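The serving bowl is a round, open vessel from which other dishes are filled. It differs from the mixing bowl mainly in being allowed out of the kitchen. Household guides usually want it wide and shallow, so that the salad can be seen and the last olive argued over.

Share 248 | Comments 3

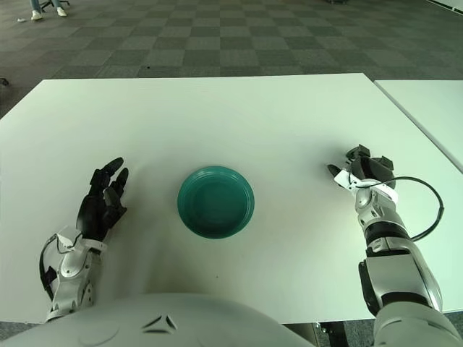
A shallow teal-green bowl with a slightly raised rim, on a white table.

Placement is a small art with a large literature. The Brasent school of table setting puts the bowl dead center – equally out of reach for everyone. The rival Sendetti method favors the end nearest the cook, who then spends dinner passing it.

Colored bowls are commonly paired with plain tables, where they show up well and so does anything spilled beside them.

We use cookies to improve your visit. Accept | Settings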